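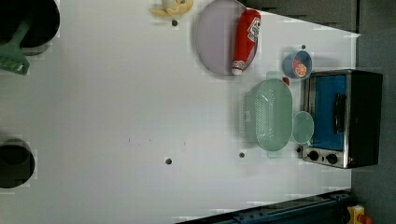
4. Laying out the play kitchen

Right, by now the table should be standing on all its legs, so we can get to the fun bit. I set ours up the way my two use it, and you're welcome to shuffle things about.

4.1 Wipe the white top with a damp cloth and let it dry. It's a bit glossy and little plates do skate on a wet patch.

4.2 Put the black pots at the left-hand end. I stand the green spatula in one of them, so it's there when somebody fancies stirring (and somebody always does!).

4.3 Lay out the big lavender plate next. Ketchup can go straight on it – the red bottle with the white cap lives on ours.

4.4 Keep the small blue cup near the plate. It takes the orange slice nicely, and fruit left lying on its own ends up under the sofa.

4.5 The green colander goes over on the right with the cup. Tomatoes, peas, whatever came in your Stemorar food bag, tip it in there at tidying time.

Note: the small dark holes in the tabletop are meant to be left open. Please don't plug them with modelling dough. Kenji Van Dusen tried that on his Flavelholm table and spent an evening with a cocktail stick.

Caution: food pieces under 34 mm across are not for children under three. Check the bag before you tip it out.

4.6 Soft toys are welcome at the table – ours has a yellow one – but keep them clear while you're wiping down.

Now go on to section 5, Washing the plates and cups.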